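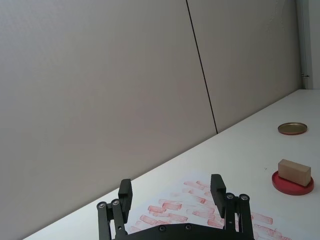 How much fibre is in one serving?

Each level scoop of Skirkimer Oat Fibre gives you 8 g of fibre, of which a little under half is soluble beta-glucan. The rest is insoluble fibre from the outer part of the grain.

Skirkimer Oat Fibre, 300 g tub

Unflavoured oat fibre powder for stirring into porridge, yoghurt, soups and baking. One ingredient. No sweetener, no flavouring and no added sugar.

Product code: SK-OF
Pack size: 300 g
Scoop: included, under the lid seal
Storage: cool, dry cupboard
Suitable for: vegetarians and vegans
Also sold as: 2 kg catering bag (trade accounts only)

About this product

Most adults in Britain eat less fibre than the 30 g a day that is recommended. The gap is usually not huge, and for many people it can be closed with a change of bread, a portion of beans and an extra piece of fruit. Oat fibre is for people who have made those changes and still fall short, or who find it hard to eat larger amounts of wholegrain food at one sitting.

The powder is made from whole oats which are milled, sieved and then sieved again to separate the parts of the grain with the most fibre. The starch is largely left behind. What remains is a pale, fine powder with a mild cereal taste. It thickens as it stands, so a drink made with it should be drunk straight away.

Beta-glucan is the part of oats that forms a gel in the gut. Oat beta-glucan has been shown to lower blood cholesterol when 3 g is eaten daily as part of a varied diet. One scoop of this product gives more than that amount. Eating more does not mean a larger effect, and it is no substitute for any medicine you have been prescribed.

How to use it

Start with half a scoop a day for the first week. Going straight to a full serving can cause wind and bloating, particularly if your usual diet is low in fibre. If half a scoop sits comfortably, move up to one scoop. We do not suggest going above two scoops a day.

In porridge: add the powder to the dry oats and use an extra splash of milk or water.

In yoghurt: stir in and leave for a minute or so. It will be thicker than you are used to.

In soup: mix with a little cold water first, then stir the paste into the hot soup. Powder tipped directly into hot liquid goes lumpy.

In bread and scones: replace one tablespoon of flour in each 100 g. Dough made with oat fibre takes up more water and can feel sticky at first. Leave it to rest before adding flour.

In smoothies: add last and blend briefly.

Drink plenty of water through the day when you use any fibre supplement.

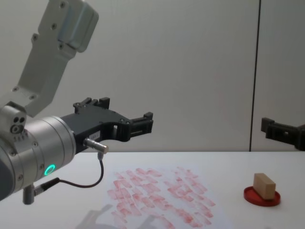
Furnstead, May

The new batch of the 300 g tub is now in stock and orders are going out as normal. Customers who were waiting for the May delivery do not need to reorder. The recipe and the nutrition figures are the same as before. The tub itself has a wider mouth and a shorter scoop handle, after a number of people told us that the old scoop was awkward to get out once the level had dropped. The scoop holds the same amount, so you can go on using an old one if you have it.

The batch code is printed on the base, no longer on the side of the lid. Please have it ready if you contact us about a tub.

Nutrition

Per level scoop (15 g)

Energy: 167 kJ / 40 kcal
Fat: 0.6 g
of which saturates: 0.1 g
Carbohydrate: 2.6 g
of which sugars: 0.2 g
Fibre: 8 g
of which beta-glucan: 3.6 g
Protein: 2.0 g
Salt: less than 0.01 g

Ingredients: oat fibre (100%).

Allergy advice: contains oats. Packed on a line that also handles wheat and barley products, so this powder is not suitable for people with coeliac disease. A gluten-free version is not available at present.

Who should check first

Speak to your GP, pharmacist or dietitian before using a fibre supplement if you have had bowel surgery, have a narrowing of the gut, have trouble swallowing, or have been advised to follow a low-fibre diet. The same goes if you are treating an inflammatory bowel condition, as the advice can change between a flare-up and a settled period.

Fibre can slow the uptake of some medicines. If you take regular tablets, ask your pharmacist whether to leave a gap between them and the powder.

Not intended for children under 12. Food supplements should not replace a varied diet.

Oat fibre compared with our other powders

Hodžić Barley Fibre has a stronger, slightly malty taste and suits bread and stews better than yoghurt. It also contains beta-glucan. Contains gluten.

Skirkimer Linseed Meal is coarser and has more fat, including omega-3. Keep it in the fridge once opened and use within a month.

Skirkimer Psyllium Husk is nearly all fibre and thickens much more quickly. It needs a full glass of water with each serving. If you have not used psyllium before, the oat powder is the gentler place to begin.

Storage and shelf life

Keep the lid closed tightly. The powder draws in moisture from the air and will clump if it is kept near a kettle or a cooker. Small clumps can be broken up with a fork and do not affect the product. Throw the powder away if it smells sour or musty. Once opened, use within three months. The best before date for an unopened tub is next to the batch code.

The tub and lid can be washed and recycled together. The lid seal goes in general waste.

Questions from customers

Can I bake with it every day?
You can, as long as the total stays within two scoops' worth per person. Heat does not remove the fibre.

Does it taste of anything?
Slightly of oats. In water on its own it is rather chalky and we do not recommend it that way.

Is it the same as oat bran?
It is a more concentrated product. Oat bran has less fibre by weight and more starch, and it has a flaky texture. You would need a bigger helping of bran for the same fibre.

Can I use it to thicken gravy?
It works, though the gravy will be cloudy. Add it as a paste and simmer for a couple of minutes.

Will it help with weight loss?
Some people find that a breakfast with more fibre keeps them full for longer. We make no claim beyond that.

Delivery and returns

Orders placed before 2 pm on a working day leave the Furnstead warehouse that afternoon. Standard delivery takes two to three working days. Unopened tubs can be returned within 30 days for a refund. We cannot take back opened food products unless there is a fault, in which case contact us with the batch code and a short note of what is wrong.

Catering bags are sent on a separate service and need a signature.

Related products

Skirkimer Psyllium Husk, 300 g
Skirkimer Linseed Meal, 300 g
Hodžić Barley Fibre, 300 g
Replacement scoop, pack of 2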